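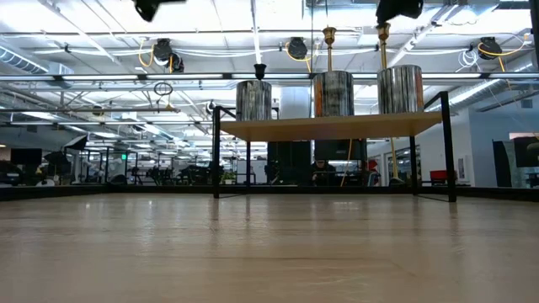

Clear the Counter, Keep the Shelf
June
By Beverley Ashby

Every kitchen magazine I have picked up in the past few years wants me to have bare counters. The pictures show a long stretch of stone with one lemon on it. The advice underneath says to put everything behind a door: the toaster, the salt, the oil, the coffee, the knife you use three times a day. I think this is bad advice for most homes, and I think a lot of people follow it because they feel judged when they don't.

I tried it. When we moved to the house on Isum Lane I had 14 feet of cabinets and decided to use them properly. For 5 months everything had a place and the place was out of sight. The kitchen looked very good at 9 in the morning, before anyone had eaten. By noon half the cabinet doors were open, and by supper I was moving the flour to get at the rice to get at the lentils. I bought a second bag of barley when I had a full one already. I threw out a jar of tahini that had gone off behind the vinegar.

What I do now is keep a short open shelf at the back of the counter, one board, low enough that I can see over it. The things I use daily go on top and the cutting board slides underneath. It cost less than dinner out. My counter is not bare and will never be in a magazine, but I know what I own.

The usual case against open storage is dust and grease. That is a fair point near the stove. A jar used every day does not sit long enough to get dirty, though, and a jar that does get dirty is telling you it belongs in a cupboard or in the trash. The other case is that it looks messy. Some of it does. A kitchen is a workroom, and we don't ask a carpenter to hide his hammer between nails.

There is also the money. A household goods firm called Zestside sells a set of matching bins for the inside of your cabinets at $56, and then a label maker, and then a turntable for the corner the bins don't fit. Worar has a pull-out rack that needs two people and a drill. All of this is sold to people who were told to hide their food and then found they couldn't find it.

I will grant that small children change things. So do cats. If you have either, put the glass up high and ignore me for a few years.

I would also say that a shelf needs a limit. Mine holds seven things. If an eighth arrives, one goes back in the cupboard that night. Without that rule you get what my mother had, which was a counter you could not roll out a pie crust on.

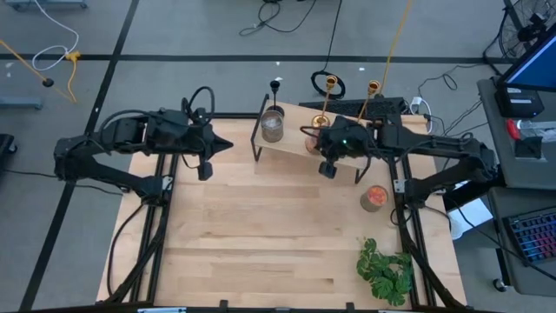 Baldur Ketilsson wrote to me after my last column to say that I had this backward, and that a closed cupboard is what makes him cook. He comes home tired, he said, and if he sees lentils and flour waiting he feels he has been handed a list of chores and orders a pizza. With the doors shut he can start with an onion and decide as he goes. He wanted to know why I assume that seeing a thing makes a person want to use it.

I don't have a full answer for him. I believe it of myself and of most people whose kitchens I have cooked in. I do notice that he leaves his onions out.

More in Home
Why I went back to one good pan
The guest room can be a storage room
Oddsson Hardware and the last loose screws in town
Letters: your worst drawer

We use cookies to remember your settings and count visits. By continuing to read you accept our cookie policy.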